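Print this page | E-mail this page

Trorkis Hand Grippers, Pair
Posted February, by the Bresby bench

A pair of hand-held grippers for people who want to teach a robot arm something and have a garage, a spare room or a corner of a shared shop to do it in. You hold one in each hand, squeeze, and feel slightly ridiculous. This passes in 30 minutes.

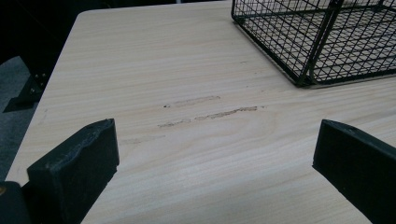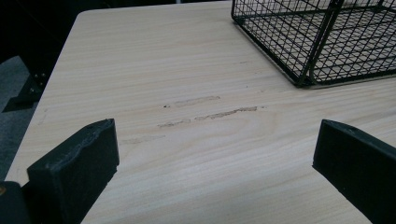
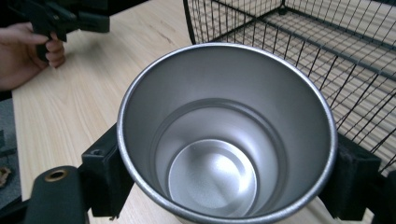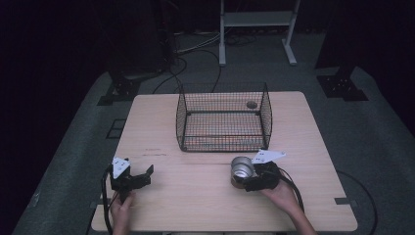

Each gripper is a handle, a trigger, two printed fingers and a plate on top for the tracking markers. The cable comes out of the body and goes down past your wrist. We tried it going up, over the shoulder. We don't want to talk about it.

The fingers are the part you will replace. They print in black, with a rubbery filament if your printer can stand it and a stiffer one if it can't. The rubbery ones hold metal better and chip sooner. Budget 8 fingers for a long weekend if you like picking up cups, which everybody does, for some reason, before anything else. Files for the fingers come with the kit, and you can change the shape all you want. One customer added teeth. Please don't add teeth.

What's in the box:
Two gripper bodies, assembled
Four fingers, stiff
Two marker plates
Two cables, longer than you think you need
A bag of screws, with 7 spare, most of which you'll find in the carpet in the spring

Not in the box: a table, patience, a computer with enough ports.

About tables. Closing the fingers right down on a wood top will mark it sooner or later, and no finish we've tried has talked us out of that opinion. Use a top you don't love, and clamp it down. The Halász folding bench is fine if you have one already, though we wouldn't go out and buy it for this.

Setup goes like this. Plug both grippers in before you start the software. Squeeze each one fully closed, then let go, and wait for the beep. If you get two beeps, you have swapped left and right. Swap them back. The Isosent driver works as well as ours and has a nicer settings page, which we have made our peace with.

Price is 233 for the pair. We don't sell singles. People ask for a left one every month, and they have all lost it in the same kind of drawer.

Spare fingers ship in the same envelope as the screws.

Print this page | E-mail this page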